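Anqi Dong
September 2026

Finished moving the work tables into the back room at Lustside today. Short thread on what I learned about light wood tops. 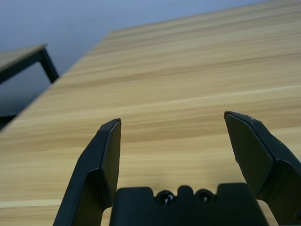
I ordered them from Homport after reading too many reviews. I wanted light wood grain on a black metal frame, nothing fancier than that.

Delivery was 40 minutes late and came up the wrong stairs. No harm done.

Each one took me an evening to put together. The legs go on first, then the rail under the top. Leave every bolt a little loose until the table is standing, then tighten.

Cleaning: damp cloth, then a dry one. I tried a spray polish from Reltport and got streaks that took 3 passes to wipe off. I won't buy it again.

The grain hides crumbs and pencil dust very well. Good for looks, bad for me – I have to run my hand over the top to know if it's clean.

I left a gap between tables so I can get a broom through. Pushed together they looked better, but dirt collected in the seam.

Total came to $301 with shipping. Lei wants the same ones for the front room, so I'll probably be doing this again in November.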